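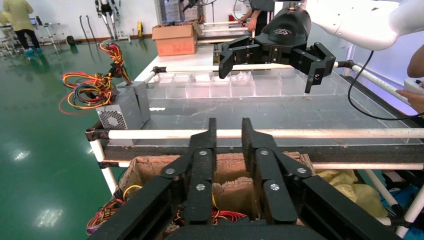
Team Sortierung, Standort Drusow

Netzteile auspacken und einordnen: was wir im November geändert haben

Liebe Kolleginnen und Kollegen, ich wurde gebeten, für den Newsletter etwas über die Netzteile zu schreiben. Ich mache das gern, auch wenn mein Deutsch in langen Sätzen manchmal müde wird. Bitte verzeihen Sie mir die Kommas.

Im November haben wir von Lorkby eine grössere Lieferung gebrauchter Computernetzteile bekommen, zusammen 257 Stück. Sie kamen in Kartons mit Trennwänden aus Pappe, jedes Gerät in seinem eigenen Fach. Für den Transport ist diese Verpackung gut. Beim Auspacken ist sie weniger angenehm, denn jedes Netzteil hat seinen eigenen Strang Kabel, und die Kabel halten sich nicht an die Fächer. Wer ein Gerät am Kabel herauszieht, zieht oft das nächste mit und reisst dabei die Pappe ein.

Wir haben uns deshalb auf eine Reihenfolge geeinigt. Zuerst legt man die Stecker frei, die unten zwischen den Trennwänden hängen. Danach fasst man das Gerät am Metallgehäuse an und hebt es gerade nach oben. Die Kabel kommen als Letztes und werden auf dem Tisch neben das Gerät gelegt, nicht darunter. Das klingt sehr einfach, aber in der ersten Woche hat es jeder von uns anders gemacht, ich auch.

Auf dem Tisch mit der durchsichtigen Platte bitte immer nur wenige Netzteile gleichzeitig ablegen. Die Reihe mit den kleinen durchsichtigen Fächern an der hinteren Seite bleibt für Kleinteile und soll nicht von Kabeln bedeckt werden. Die Platte hat inzwischen Kratzer und sie wird schnell staubig. Ich wische sie am Ende der Schicht mit einem feuchten Tuch ab und wäre dankbar, wenn die anderen Schichten das auch machen.

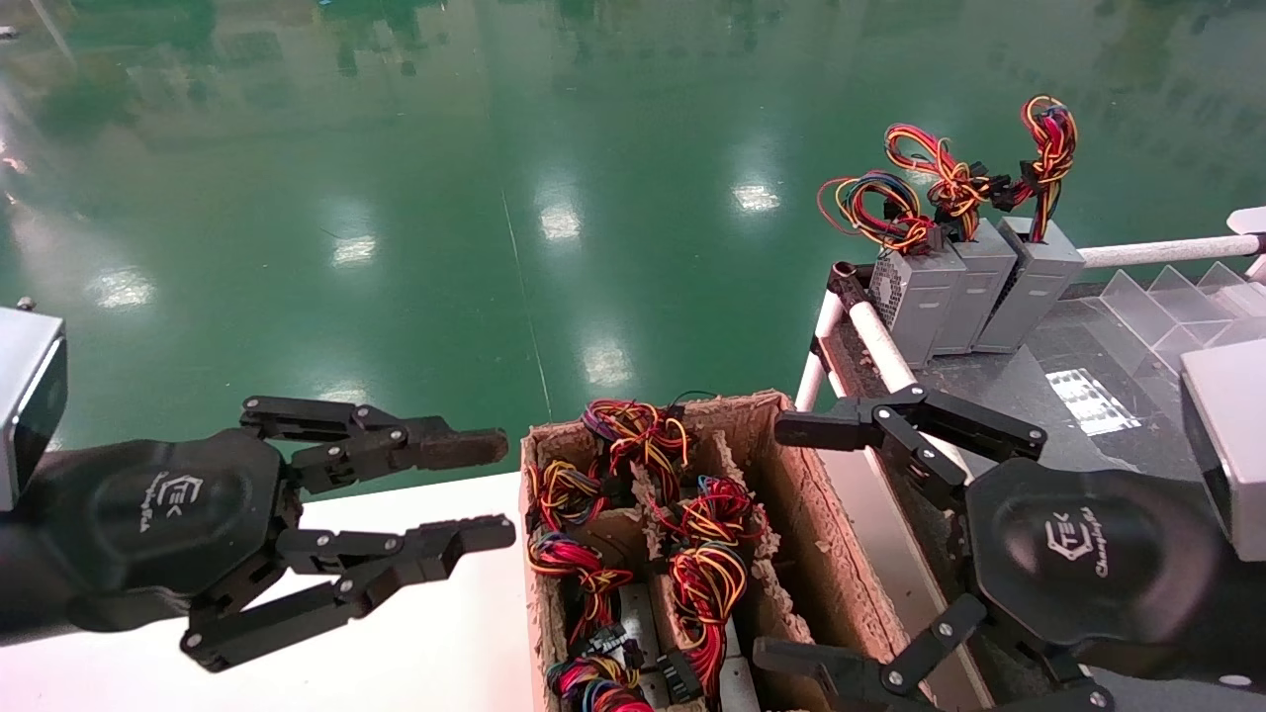
Team Sortierung, Standort Drusow

Zu den Kartons noch ein Wort. Die Trennwände fransen beim Arbeiten aus, und die Fetzen bleiben zwischen den Kabeln liegen. Wenn Sie einen Karton zur Hälfte geleert haben, nehmen Sie bitte die losen Stücke gleich mit der Hand heraus. In den Lüftungsöffnungen der Netzteile hat Pappe nichts zu suchen. Bei der Prüfung in Sundqvist haben sie in der vorletzten Sendung solche Reste gefunden und uns eine freundliche, aber deutliche Nachricht geschickt.

Fertige Geräte stellen wir aufrecht nebeneinander auf den Tisch, so dass man die gelochten Seiten sehen kann. Liegend gestapelt wird nicht mehr. Signe Nyberg hat dafür eine Liste angelegt, in die man nur die Nummer des Kartons und ein Kürzel einträgt. Die Liste heisst im gemeinsamen Ordner «Gurnar», fragen Sie mich bitte nicht warum.

Bis zum 12. Dezember 2021 waren 123 Netzteile ausgepackt und eingetragen. Der Rest soll vor der Inventur fertig werden. Für das nächste Jahr hat Lorkby uns 2000 weitere Geräte angekündigt, und wir haben darum gebeten, dass die Kabel vor dem Einpacken mit einem Band zusammengebunden werden. Eine Antwort haben wir noch nicht bekommen.

Leere Kartons, bei denen der Rand noch stabil ist, bitte flach zusammenlegen und neben das Tor stellen. Zerrissene kommen direkt ins Altpapier.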